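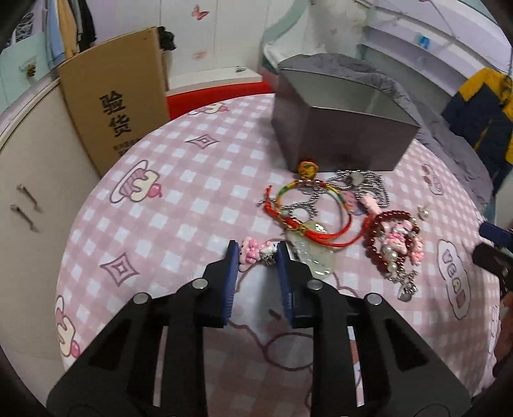 Sorting small stuff with the Sketura hand grippers

I've been using the Sketura pair from Lestach since March, and the email I get most is some version of "how do you pick up a necklace with these things?" So let's do jewelry! It's a great way to learn the grippers, and it's a much meaner test than the foam blocks in the box.

What you need: both grippers, a round or square table you can walk up to, a cloth with some grip to it, an open box with straight sides, and a handful of costume jewelry. Beaded bracelets, cord bracelets, a couple of chains, a few charms. Keep the good stuff in the drawer.

Step 1. Check the pads. They should sit flush, with the fine ridges along the lower inner edges. If yours have shifted, loosen, nudge, tighten.

Step 2. Start with beads. Come straight down over the bracelet with the jaws wide, then close on 2 or 3 beads and lift. Don't try to grab the whole loop - it just rolls away from you.

Step 3. Move on to cord. Pinch near the knot or the fastening, where it's stiffer. 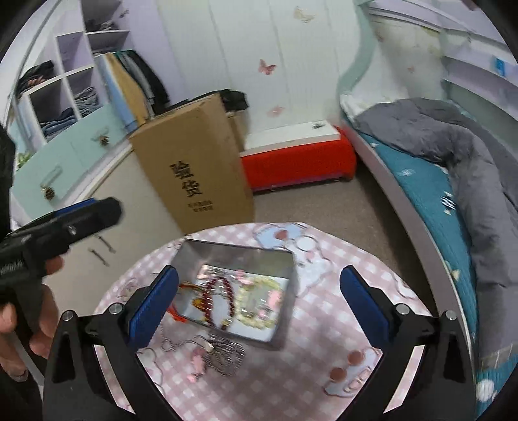

Page last changed: December 3, 2022

Step 4. Chains last. A tangled chain is the hardest thing on the table, and I still leave mine for the end every time. Go for a loose strand at the side of the pile, close slowly, and lift a little before you move sideways.

Step 5. Lower into the box, then open. I tilt the box toward me so I can see the bottom, and a white liner makes the small pieces way easier to spot.

My first full round took 13 minutes. Bautista Montecinos, who talked me into buying the set, does it in 12 and won't stop bringing it up.

Is it worth the money? I paid $296 for the pair, and for small parts I like them better than the Gurnell ones I had before (stiffer squeeze, sore thumb). Charms are still fiddly, though, and I wish Lestach sold a narrower pad. Spare pads come from Navarrete, so order a set along with the grippers and save on shipping.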